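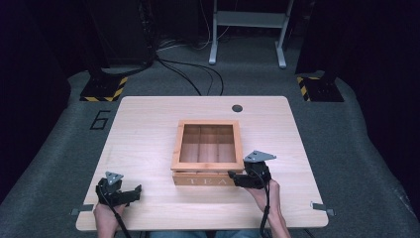 *Figure 4. Operator's view at the table, with both hand-held grippers at an open tea box.*

## 4. Recording demonstrations with the hand-held grippers

This section covers one recording session for the Liren method, from placing the object to checking the finished takes. It assumes the grippers have been calibrated as described in Section 3. The same steps apply to all box and container tasks in the Plimwood set.

Liren learns from hand motion and gripper opening, recorded together. No robot is needed while recording. The policy is trained afterward on the takes and run on a two-arm robot with the same jaws.

### 4.1 Before you sit down

1. Check that the station number on the floor matches the number on your session sheet. The takes are filed by station.
2. Clear the tabletop of anything that isn't part of the task.
3. Place the box near the center of the table. For the tea box, the side with the lettering faces the operator.
4. Confirm that the compartments are in the starting state given on the sheet. For task 2, all of them start empty.
5. Plug in both gripper cables and wait for the two status lines in the Nambiar recorder to read "ready."

**Caution:** Keep cables out from under the chair. A pulled cable can stop one side of the recording while the other keeps running, and the recorder doesn't always warn you.

### 4.2 Holding the grippers

1. Sit square to the table, close enough to reach the far side of the box without leaning.
2. Take one gripper in each hand with the mounting plate on top.
3. Let each cable hang down along your forearm. Don't wrap it around your wrist.
4. Open and close each gripper fully, twice. The opening value on screen should return to the same number both times. If it doesn't, repeat the calibration in Section 3.

**Note:** Left and right grippers are not interchangeable once calibrated. If you swap them by mistake, the takes can't be repaired later.

### 4.3 Recording a take

1. Hold both grippers still over the near part of the table.
2. Press the foot pedal once. Wait for the tone.
3. Carry out the task at a steady pace. Approach the box with the jaws open and slow down before contact.
4. If you miss a grasp, try again without stopping. Takes with a recovery are kept and tagged.
5. Return both grippers to the starting position and hold still.
6. Press the pedal again to end the take.

Don't touch the box with your fingers during a take. If it has to be moved by hand, end the take first and mark it "reset."

**Caution:** Don't push down on the dividers. They are thin and crack easily, and a replacement box has to be measured again before use.

### 4.4 Checking the takes

Play back the first and last take of every session. Look for:

- a flat line in either opening value
- a jump in hand position between two samples
- a missing start or end hold

Discard a take with either of the first two faults. A missing hold can be trimmed with the Zisbridge script, using the `--pad` option.

### 4.5 How many takes to record

Our first policy for the box tasks was trained on 228 takes and often closed the jaws short of the rim. The current one uses 1,288 takes, 47 of them tagged as recoveries. Saranya Sastry compared training with and without the tagged takes and found that the policy without them rarely tried again after a missed grasp. We haven't tested whether more recoveries would help further.

Don't miss grasps on purpose to raise the number. Þórey Toft reviewed an early batch recorded that way, and the motions were too unlike real misses to be useful. Those takes were removed from the set.

For changes to the session sheet, see Appendix B.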